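Leaves, leaves and more leaves: what I do with mine

I'll start with the wet ones, as that's what I've got most of this week. Please don't bag them straight off the lawn if you can help it. Spread them on the patio or an old sheet for an afternoon, give them a turn with the rake, and they weigh half as much when you come to shift them. My back found that out before I did.

If you have a mower with a grass box, use it! I set mine on the highest notch and go over the lot, and what comes out is lovely chopped stuff that rots in one winter instead of two. Sycamore and horse chestnut really need it. Birch and hazel are so thin that I don't bother, they go in whole.

For the cage I use chicken wire and four stakes. Mine is down the far end by the fence, where nothing much grows anyway, and it's as wide as I can reach across with a fork. If you haven't the room, bin bags do very nicely. I use the 200 litre ones from Bulleck (the green ones, the black ones split on me) and stab each one 20 times with the fork, all over, bottom as well. Tie the neck loosely, shove them behind the shed and forget them.

Label them, though. I didn't the first year, and by spring I had a row of identical bags and no idea which were ready. A plant label on a bit of string does it, and write it in pencil. Pencil stays put for years outdoors, whereas every so-called permanent pen I've bought has faded to nothing by June.
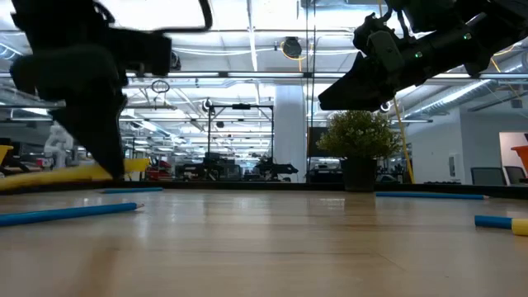
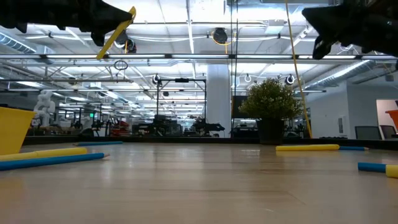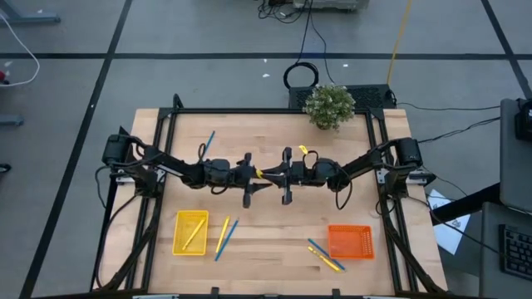
Gutters next. I do ours twice, once when the first big drop comes down and again in January, when the oak over the road has finally given up. Marigolds on, bucket hung from the ladder with a butcher's hook, and scoop with a plastic milk bottle cut on the slant – it bends to the shape of the gutter and doesn't scratch. Have somebody hold the ladder. Start at the downpipe end and work away from it, so you're not pushing a great wodge of muck down the hole, and stuff an old sock in the top of the pipe while you're at it. Do remember to take the sock out again. (Yes, I did. It rained all night.)

Gutter muck is wonderful on the borders, by the way. I tip the bucket straight round the roses.

A few things I keep out of the leaf cage: holly, laurel and anything else shiny and evergreen, because it'll still be sitting there looking smug in three years' time. Rose leaves with black spot go in the council bin. Pine needles get their own bag, and end up on the path under the blueberries.

Steps and paths want doing every few days, even if you let the rest go. A stiff broom is better than a rake for this, and if they've already gone to slime, a scatter of sharp sand and a good scrub will shift it. I've had the same Ranau broom for 6 years, on its second handle now. Rub a little linseed oil into the handle before you put it away and you won't get splinters.

And leave some! I push a good heap under the hedge every year and don't touch it until the weather warms up. We've had a hedgehog in there two winters running, and the blackbirds throw it about all over the grass every morning, so I'm forever raking it back.

If your leaf mould still looks like leaves next autumn, don't tip it out. Give it a can of water, turn it over and leave it another few months. Half-rotted is fine for mulching in the meantime.

More tips
Getting moss off a shed roof
Storing dahlias without a greenhouse
Sharpening secateurs at the kitchen table
Histberg water butts: fitting the second tap
What to do with windfall apples
Cleaning out nest boxes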